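Selling a house by yourself, part whatever

So the house is on the market. As of April, after all that dithering, there's a sign in the yard and a lockbox on the door, and I jump every time my phone buzzes.

A few of you asked how I picked an agent, so I'll start there, and then get into the pricing fight, which was the fun part (it was not fun).
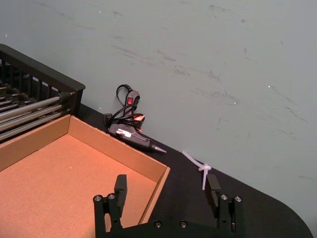
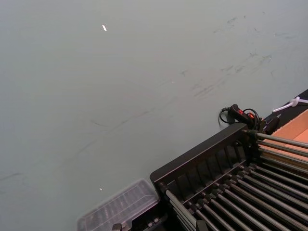

I talked to three agents. The first was from one of the big offices downtown and told me within five minutes that I should rip out the kitchen before listing. The second never called back, which saved us both some time. The third was Yufang Bai, who works out of a tiny office over on Gresitz Street, and she walked through the whole place in her socks without saying a word and then asked me what I'd hate to see the next owner change. I liked that question a lot! I still don't have a good answer. Maybe the window seat.

The house was built in 1941 and it acts like it. The doors stick in summer, the upstairs bathroom has one outlet, and the listing calls it 'full of character,' a phrase I swore I would never allow. Yufang talked me into it.

Now, the price. I had a number in my head, and it came from my neighbor Tarek Soliman, who sold his place on Benjelloun Avenue last year and has been very happy to discuss it ever since. Yufang brought over a folder of recent sales and my number was too high. Not crazy high, but high enough that she got very polite about it. We went back and forth for most of an evening. She pointed out that Tarek's place has a garage and a second full bath -- and I pointed out that mine has the better street, and she said buyers can't park in a better street. Fair.

We landed somewhere in the middle, closer to her end. I also agreed to spend nearly $3000 on paint and getting the front steps fixed, and to leave the kitchen completely alone. I did the hallway myself and I do not recommend doing a stairwell on a borrowed ladder.

The first open house ran from one to three in the afternoon. I hid at my sister's and ate an entire sleeve of crackers. Yufang texted afterward that it had been busy, that two couples stayed a long time, and that somebody's kid really loved the window seat. No offers yet. One person wants to come back with their dad, and I'm told dads look at furnaces, so I went down and dusted the furnace.

Next on my list is working out where I'm going to live if this thing sells. I've looked at a condo in the Trillon building (nice light, monthly dues of $353, no dogs over forty pounds, and you've all met my dog) and a little rental out past Neltach that smelled like soup. If you know of anything with a yard, email me. I'm serious, I'll look at pretty much anything at this point.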